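Cultivo de kéfir de leche liofilizado Illey

Caja con 2 sobres

El cultivo de kéfir Illey sirve para preparar en casa kéfir de leche con leche de vaca, cabra u oveja. Cada caja contiene 2 sobres de fermento liofilizado. Con un sobre se inicia el primer litro, y a partir de ahí se guarda una parte de cada tanda para sembrar la siguiente. El segundo sobre queda de reserva, por si el primer cultivo se pierde o se quiere tener otro en paralelo con un tipo de leche distinto.

A diferencia de los nódulos frescos, el fermento en polvo no hay que alimentarlo mientras no se usa. Se guarda cerrado en el frigorífico o en el congelador hasta el día en que haga falta. Conservado en frío dura 12 meses. En un armario fresco y seco aguanta 4 meses sin perder actividad apreciable.

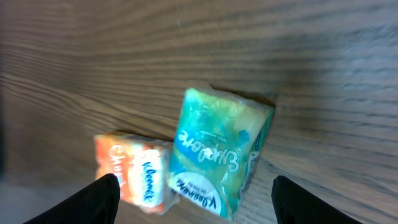
Página 12

Contenido de la caja

2 sobres de cultivo liofilizado para kéfir de leche
1 hoja de instrucciones en español y portugués
1 etiqueta adhesiva para anotar el mes de la siembra

No se incluyen el tarro, el colador ni el termómetro. Los tarros Flustlow de un litro y el termómetro de varilla Kuusisto se venden por separado en la sección de utensilios.

Ingredientes

Leche desnatada en polvo, bacterias lácticas, levaduras. Contiene leche. El producto no lleva azúcares añadidos, colorantes ni conservantes. Las personas alérgicas a la proteína de la leche no deben consumirlo, tampoco cuando se prepara con bebidas vegetales, porque el soporte del fermento es lácteo.

Primera siembra

Lave el tarro con agua caliente y jabón y aclárelo bien. Los restos de detergente frenan la fermentación y son una causa frecuente de que la primera tanda salga líquida.

Si utiliza leche cruda, hiérvala y déjela enfriar tapada. La leche pasteurizada o UHT puede usarse directamente, a temperatura ambiente. Recién sacada de la nevera también vale, pero el proceso se alarga unas horas.

Vierta un litro de leche en el tarro, añada el contenido de un sobre y remueva hasta que no queden grumos. Cubra con un paño fino sujeto con una goma, o con la tapa apoyada sin enroscar. El cultivo produce gas y un tarro cerrado a presión puede rebosar al abrirlo.

Déjelo en un lugar sin sol directo, entre 20 y 25 grados. La primera fermentación dura un día completo. Estará listo cuando la leche haya cuajado y, al inclinar el tarro, se separe de la pared en bloque. Si han pasado las 24 horas y sigue líquida, espere otras 12 antes de darla por perdida.

Remueva, cierre y pase al frigorífico. El kéfir gana cuerpo en frío, así que conviene esperar hasta el día siguiente para probarlo.

Tandas siguientes

Reserve 4 cucharadas soperas de kéfir ya frío antes de consumir el resto. Mézclelas con un litro de leche nueva y repita los pasos anteriores. Las tandas resembradas fermentan más rápido que la primera - en verano, a veces en la mitad de tiempo - y hay que vigilarlas para que no se pasen.

El kéfir reservado para sembrar no debe tener más de una semana. Tampoco se debe sembrar con kéfir al que ya se haya añadido fruta, miel o azúcar. Separe siempre la porción de siembra antes de mezclar nada.

Un mismo sobre admite varias resiembras. El número depende de la limpieza, de la leche y de la regularidad con que se use. Cuando el sabor cambia, el cuajo se vuelve flojo o el olor deja de ser limpio, es momento de abrir un sobre nuevo.

Tipos de leche

La leche entera de vaca da el resultado más regular, con textura de yogur batido. La semidesnatada queda algo más suelta. La de cabra cuaja más blanda y de sabor más marcado. La de oveja da un kéfir espeso, que se puede colar para hacer queso de untar.

Con leche sin lactosa funciona, aunque el sabor resulta más dulce. Las bebidas de soja y de coco fermentan una vez, pero no sirven para resembrar de forma continuada. Las de arroz y avena no las recomendamos: se separan y quedan aguadas.

Kéfir colado para untar

Forre un colador con una gasa doble y póngalo sobre un cuenco hondo. Eche el kéfir frío, tape y deje escurrir toda la noche en el frigorífico. Por la mañana tendrá una crema firme que se puede salar y mezclar con hierbas, ajo o pimienta. El suero del cuenco se aprovecha en masas de pan y tortitas, en lugar del agua o de parte de la leche.

Para tortitas usamos 190 gramos de harina y un vaso de kéfir, más un huevo, una pizca de sal y media cucharadita de bicarbonato. La masa reposa diez minutos antes de ir a la sartén.

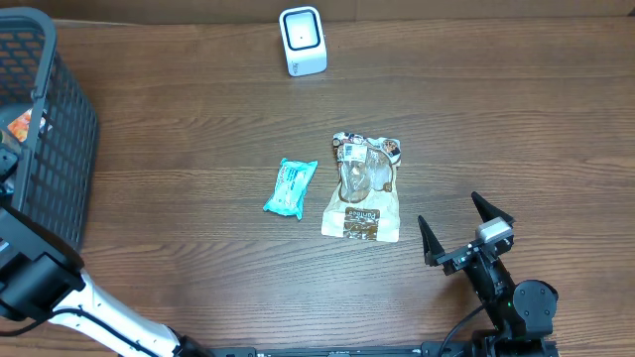
¿Se puede congelar el kéfir ya preparado para usarlo como siembra?
Es posible durante un mes, en una cubitera tapada, aunque la primera tanda tras descongelar suele tardar más en cuajar. Para pausas largas es preferible guardar el segundo sobre sin abrir.

Problemas frecuentes

Se ha separado un líquido amarillento. Es suero. La tanda ha fermentado de más, pero se puede consumir. Remueva y acorte el tiempo la próxima vez.

Sabe demasiado ácido. Reduzca la cantidad de siembra a la mitad o busque un rincón más fresco de la cocina.

No cuaja. Compruebe la temperatura con un termómetro. Por debajo de 18 grados el cultivo trabaja muy despacio.

Aparecen manchas de color o pelusa en la superficie. Tire todo el contenido, lave el tarro a fondo y empiece con un sobre nuevo. No retire solo la capa de arriba.

Datos del producto

Nombre: Cultivo de kéfir de leche Illey
Formato: caja con 2 sobres
Rendimiento de la primera siembra: 1 litro por sobre
Conservación: en frío, seco y sin abrir
Distribución: Plenadstead

Envíos y devoluciones

El cultivo viaja sin refrigeración, ya que unos días a temperatura ambiente no le afectan. Al recibirlo, guárdelo en frío. De junio a septiembre procuramos que los paquetes no pasen el fin de semana en almacén.

Se admiten devoluciones de cajas con el precinto intacto. Si un sobre llega roto o abierto, escríbanos desde el formulario de contacto con el número de pedido y enviaremos otro sin coste.

Productos relacionados

Cultivo de yogur búlgaro Illey
Tarro de vidrio Flustlow, 1 litro
Termómetro de varilla Kuusisto
Gasa de algodón para colar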